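Kovville Residents' Association
Minutes of the Stormwater and Drainage Group
Sunday, February 8, 2026, Lota Hall, meeting room

Present: Marjan Sadeghi (chair), Bello Iyamu, Mitra Rahimi, Hajnalka Csizmadia (minutes)
Apology: Afshin Kermani

1. Minutes of the January meeting

Accepted with one correction. Under item 4, "upstream pit" should read "downstream pit". Moved M. Rahimi, seconded B. Iyamu. Carried.

2. Matters arising

2.1 The easement plan for the lower end of Pakzad Street has been received in paper form. It shows the pipe on the eastern side of the boundary, which agrees with the householders' account and disagrees with the council map. H. Csizmadia to scan the plan and send it to the council drainage officer.

2.2 The broken grate outside the kindergarten has been replaced. The new grate sits slightly proud of the kerb. B. Iyamu considers it acceptable for prams but will look at it again after the footpath is resealed.

2.3 No reply on the request for past flow records. Carried forward.
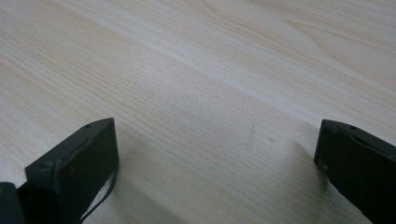

3. Pakzad Street culvert

3.1 B. Iyamu tabled his notes from the January inspection. The culvert is a single concrete pipe laid under the road with a headwall at each end. The upstream headwall has a vertical crack on the left side, looking downstream. The apron has been undercut and soil has been lost from behind the wing wall.

3.2 Silt at the inlet was measured at 20 centimetres. At the outlet there was very little. His view is that the grade flattens just inside the inlet and that material is dropping out there. M. Rahimi asked if the pipe could have settled at a joint. B. Iyamu said this was possible and could not be settled without a camera survey of the pipe.

3.3 Gonico has quoted for cleaning and survey as one job, with two people on site for one day. The quote allows for 96 metres of pipe, which is more than the culvert itself and takes in the branch line from the reserve. M. Sadeghi asked for the branch line to be priced as a separate item so that the council can be asked to pay for it.

3.4 Agreed that cleaning must come before any decision on the headwall. Patching the crack while water is still getting behind the wall would be money wasted.

Action: B. Iyamu to obtain a revised quote from Gonico with the branch line split out.
Action: M. Sadeghi to write to the council about the undercut apron, with measurements attached.

4. Swale in the reserve

4.1 M. Rahimi reported on the planting. The sedges on the lower bank have taken well. The upper bank has dried out and four plants will need to be replaced in autumn. Couch grass is coming in from the mown edge.

4.2 The mowing contractor has been cutting too close to the inlet and clippings are collecting against the rock. It was agreed to ask for a wider uncut strip – marked with low stakes, so that the operator can see it from the seat.

4.3 Discussion on whether the check dams should be raised. A. Kermani had sent a written comment in favour, on the grounds that water is passing through too quickly to soak in. M. Rahimi was against any change before the culvert is cleaned, as ponding in the swale may already be affected by the silt downstream. Held over until A. Kermani can attend.

Action: M. Rahimi to stake the uncut strip and notify the contractor.

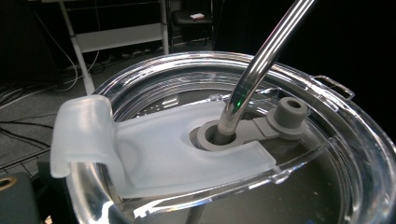

Kovville Residents' Association – Stormwater and Drainage Group

5. Rain gauges

5.1 Two gauges are in use, one at the hall and one at the top of Pakzad Street. Readings are to be taken at 9 am and entered against the day on which the reading is made. Some January entries were made against the day before, and the two sets do not line up.

5.2 H. Csizmadia has corrected the hall sheet. The Pakzad Street sheet cannot be corrected without the original notebook, which A. Kermani holds.

5.3 Agreed that trace amounts be written as "T" and not left blank. A blank means that no reading was taken.

Action: A. Kermani to bring the notebook to the next meeting.

6. Correspondence

In: letter from a Pakzad Street householder about water under the side fence after heavy rain. Photographs were enclosed. The fall of the block suggests the water is coming from the neighbouring driveway and is a private matter, but B. Iyamu will call in when he next visits the culvert.

Out: thanks to Lota Hall for use of the room.

7. Other business

The key to the reserve gate has been copied. M. Rahimi and B. Iyamu hold one each.

Next meeting to be set once the revised quote is in. H. Csizmadia to circulate dates.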